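Packing and Returns Assistant (Small Electronics)
Waaka Distribution Centre
Part-time, fixed term, with possibility of renewal
Reference number: 973

Skamon invites applications for two Packing and Returns Assistants to join the team at its Waaka distribution centre. The centre prepares computer accessories for dispatch to schools, libraries and offices, and receives unwanted or incomplete items back for inspection and repacking.

The positions report to the Returns Supervisor, Salamatu Shehu. Successful applicants will work at a packing table during day shifts and will be trained in the procedures that apply to each product line, including the Prellness range of keyboards and mice.

Duties

Open returned cartons and compare the contents with the packing slip.
Coil and secure cables without sharp bends, and place them beside the item they belong to.
Replace torn or soiled inserts and fold carton lids along the original creases.
Record missing parts and damaged packaging in Memo, the centre's stock program.
Set aside any item with a cracked casing or frayed cord for the supervisor's attention.
Keep the table and the surrounding floor clear at the end of each shift.

Essential requirements

Applicants must have the legal right to work in Australia, be able to read and complete simple forms in English, and be comfortable with fine, repetitive handwork. The work may be done standing or seated, and adjustable stools are supplied on request. Closed shoes must be worn in all work areas.

Desirable

Previous experience in a warehouse, post room or retail stockroom would be an advantage, as would familiarity with common computer cables and connectors. Neither is required, as full training is provided in the first 2 weeks.

Hours and conditions

Each position is offered at 40 hours per fortnight. Uniform shirts and gloves are provided at no cost to the employee. Lockers, a lunch room and bicycle parking are available on site. 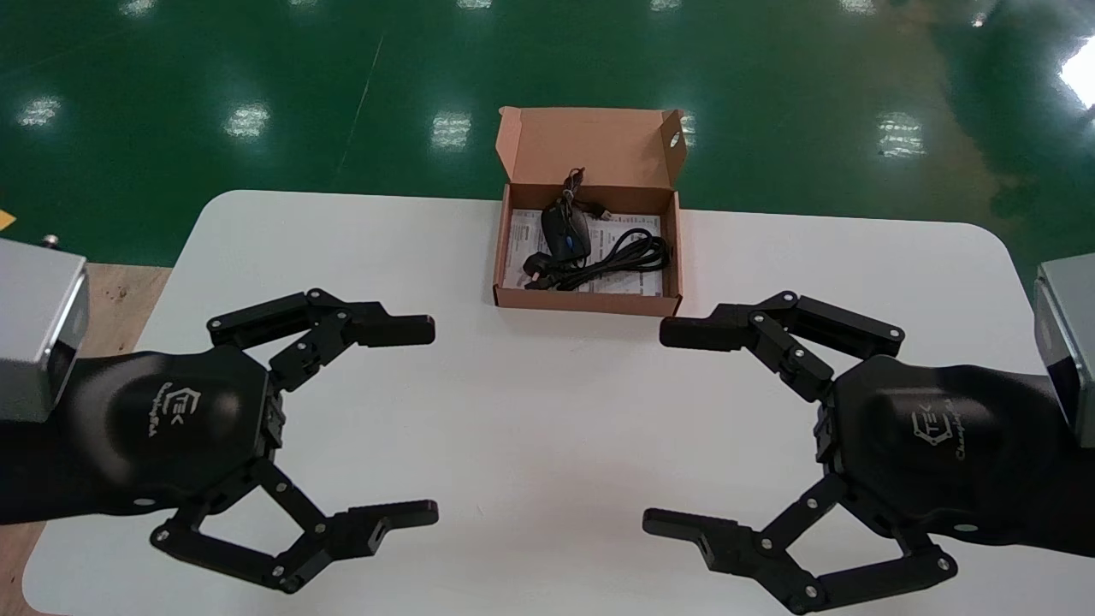 Computer mouse and coiled cable in an open carton, Waaka distribution centre.

How to apply

Applications should include a current résumé, the names of two referees and a short statement of no more than 200 words outlining the applicant's interest in the position. Please quote the reference number on all correspondence and address applications to Salamatu Shehu, Returns Supervisor.

Applications close on 21/03/2024. Shortlisted applicants will be asked to attend an interview and a short practical exercise in repacking. Adjustments to either can be arranged in advance with the Returns Supervisor.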